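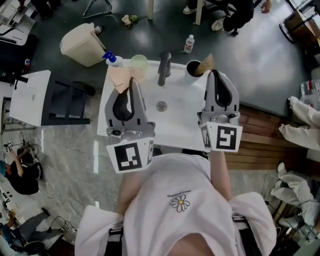

Figure 2. Sink counter with glossy white finish, Gastham.

4.2 Surface finish and reflected light

The rooms in the sample were painted and fitted at different times, and the records kept by the building owners say little about finish. Color is usually given and gloss is usually not. For the present analysis each large surface was therefore assigned to one of two classes, matte or glossy, by comparing it with a printed reference card under the room's own lighting. Surfaces that could not be placed with confidence were measured again with a gloss meter. Glossy counters such as the one in Figure 2 were entered separately from walls and ceilings, as they lie in or near the normal line of sight of a standing adult.

Light readings were taken in eight rooms, five of them at Reltinbridge and the rest divided between Flirkham and Gastham. Fieldwork ran through September and closed on Thu 7 October. After the removal of readings affected by open doors or switched-off fixtures, 2868 remained. Each reading pairs a horizontal value at counter height with a vertical value at eye height, the meter facing the nearest fixed surface.

With overcast sky, the class of the counter had little effect on the vertical value. The ratio of vertical to horizontal light followed the room's average reflectance closely, as the standard interreflection model predicts. Under direct sun or with bare lamps overhead the two classes separated. Rooms with glossy counters produced a wider spread of vertical values, and the highest readings came from a narrow range of meter angles. Averages taken over the whole room hid this effect almost completely. We report the upper tail of the distribution alongside the mean for that reason.

Ceilings raise a different problem. A flat white ceiling can be entered into the model as a single diffuse plane. Beams add vertical faces that catch light from the side and shade the panels between them, and the error from leaving them out grows with beam depth. The high ceiling at Gastham, with its parallel white beams (Figure 3), was modeled both ways. 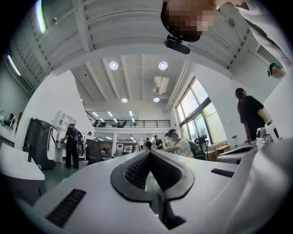

Ching-wen Huang, commenting on a draft of this section, objected that the two ceiling models should not be compared on mean values alone, and that any benefit from the detailed version would be expected near the walls, where the beam faces take up more of the view upward. The comparison was rerun with readings grouped by distance from the nearest wall. The objection was borne out in part. The detailed model fitted better in the outer group and made no useful difference in the center of the room.

Wall color was held fixed in both versions. The Doucette correction for aged paint was not applied, as the repainting dates at Flirkham could not be confirmed.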